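Thread time, because three of you asked about the bread and I can't fit it into one reply. Get a brew.

1/ So I've been baking my own loaves since last August. Before that I'd made bread perhaps twice in my life, and both times you could have propped a door open with it. I am not a natural. I say this so you know where the advice is coming from.

2/ What got me going was the bakery in Starnden shutting. It was a ten minute walk and they did a seeded tin loaf I'd have fought someone for. The supermarket one is fine for toast, but it goes sort of damp in the bag and I got fed up with it.

3/ First month was all yeast, the dried sort in the little tin. I followed the recipe on the back of the flour bag and it was OK! Bit tight, bit pale. We ate it. My mistake was the water, I kept using it hot because I thought that would hurry things along. Lukewarm. If you'd bath a baby in it, it's fine.

4/ Then I got cocky and went for sourdough. I know, I know, six years after everybody else. My starter lives in an old pickle jar and for the first week it smelled like nail varnish remover. If yours does that it's hungry, so feed it. I nearly binned mine on day five and I'm so glad I didn't.

5/ Flour. I've tried loads now. The one I keep going back to is the strong white from Kuswood, which is a mill I'd never heard of until the farm shop started stocking it. It drinks more water than the supermarket stuff, so if you swap over halfway through a bag don't panic when the dough feels stiff. Splash more in.

6/ Someone asked for my actual recipe, so:
400g strong white
100g wholemeal
350g water
100g lively starter
10g salt
There you go, years of family tradition (eight months, no family involved).

7/ Mix everything except the salt, leave it half an hour under a tea towel, then squidge the salt in with wet hands. After that I give it four lots of stretching and folding, half an hour apart, and in between I hang the washing out or watch telly. No kneading. My wrists are dreadful and this is the main reason I stuck with it.

8/ The bit I got wrong for months was how long to leave it after that. Recipes say four hours, or five, or "until doubled", and my kitchen is freezing. In January it took the whole day and then some. Go by the look of it. You want it puffy with a domed top, and a bit of wobble when you nudge the bowl.

9/ Then shape it, into a basket, into the fridge overnight. I line mine with a tea towel rubbed with rice flour. Ordinary flour sticks. I lost a very promising loaf to a tea towel with a picture of Whitby on it and we had to sort of peel it off like a plaster.

10/ Oven as hot as it'll go with the pot inside. Mine says 250 on the dial but I've had a thermometer in there and it's fibbing. Lid on for 25 minutes, lid off for 20, and turn it down a bit when the lid comes off or the bottom catches.

11/ On pots: I've got a Chauvin, the plain black one, and I bought it secondhand with a chip in the lid. Works a treat. You don't need a new one and you don't need the fancy bread-shaped one either. Check car boots first. They weigh a ton, so people are always trying to get rid of them.

12/ Please buy proper oven gloves, long ones. I've a lovely stripe up my left arm from reaching over the lid. Also don't put the hot lid down on a wooden worktop. Ask me how I know. (There's a chopping board living permanently over the mark now.)

13/ Scoring! I use a razor blade on a coffee stirrer. One long slash, slightly off centre, quick as you dare. Every time I've tried to do a leaf or an ear of wheat it's come out looking like a road accident. One slash.

14/ Then you have to let it cool and this is torture. A full hour. Cut it early and the middle goes gummy and you'll blame the recipe. I've started baking last thing before bed so that I'm asleep for that part.

15/ Storage, since a few of you asked. Cut side down on the board for the first day, then in a cotton bag. After day three it's toast, or it gets sliced and frozen. I did try one of those Zolerine bread boxes with the vent in the lid and my bread was no happier in there than in the bag, so it's got onions in it now.

16/ Does it save money? Erm. On flour alone, yes. Once you count the oven being on that long I'm less sure, so I do two loaves back to back and freeze one. I wouldn't start for the savings. I'd start because the crust crackles when it comes out and you stand there in your slippers listening to it.

17/ Things I'd skip: the dough whisk, the linen couche, anything with "artisan" on the box. Things I'd buy: digital scales, a plastic scraper (mine was 54p and I use it more than anything else I own), a cheap shower cap to go over the bowl.

18/ If your starter's gone flat, try a spoonful of rye in with the feed. Mine perks up overnight. And if you go away, shove it in the fridge and forget about it. I left mine for three weeks and it had a horrid grey liquid on top, which I poured off, fed it twice and it was bubbling again. Pink or orange streaks are another matter, chuck it and start over.

19/ Current project is a rye loaf with caraway. Attempt one was a brick. Attempt two was a slightly nicer brick. I think I'm supposed to bake it in a tin and stop treating it like wheat, so that's the plan for the next go. If anybody has a rye recipe that doesn't need three days and a degree, send it my way please!

20/ Also cheese and onion. Grate the cheese for half of it and cube the rest, fold it in at the second stretch, and fry the onions first until they're properly brown. It leaks all over the paper and it's glorious. Do not make this if you live alone and have no self control. I've had it for breakfast three days running.

21/ Right, that's me, I've a dough to fold. Replies are open for flour questions, and I'll put the cheese and onion one up with proper weights once I've written down what I did. Last picture for tonight and then I'm off.
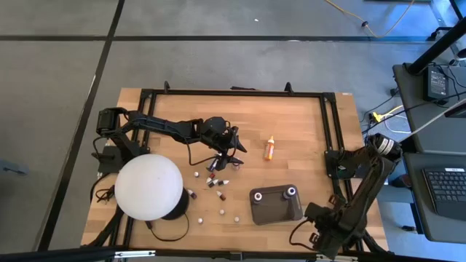
Two black arms over a wooden tabletop, big round white lamp in the corner.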